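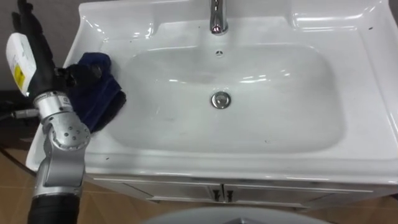 White ceramic basin with chrome faucet

Taswood Exam Practice Cards - Math, Set 3

Set 3 is a box of 100 revision cards for students getting ready for end-of-year math exams. Each card has one question on the front and a worked answer on the back, with the marks shown line by line. Questions are sorted by topic: ratio, algebra, angles, area and data.

The cards are printed on heavy matte stock and can be written on in pencil. A topic list and a blank score sheet come in the lid. 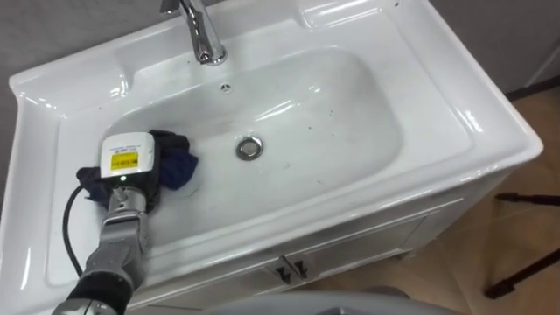

Dark blue cloth in the sink

Sets 1 and 2 cover earlier topics and are sold separately. Students who are unsure of fractions should start with Set 2 - many of the ratio cards depend on it.

The Musora class pack holds 600 cards, enough for six groups working at once. It ships in a lidded tray with dividers. Replacement dividers are available from Grivton.

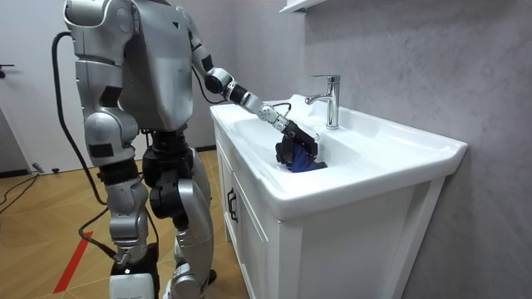

Photo: Moussa

Item details
Cards per box: 100
Card size: fits a standard index card file
Calculator: needed for the area and data cards only
Answers: included

Changes in this printing: the angle cards have larger diagrams, and the answer to the last data card has been corrected. Owners of the March printing can ask for a free replacement card - please give the printing month when you write.

Page updated Aug 29, 2021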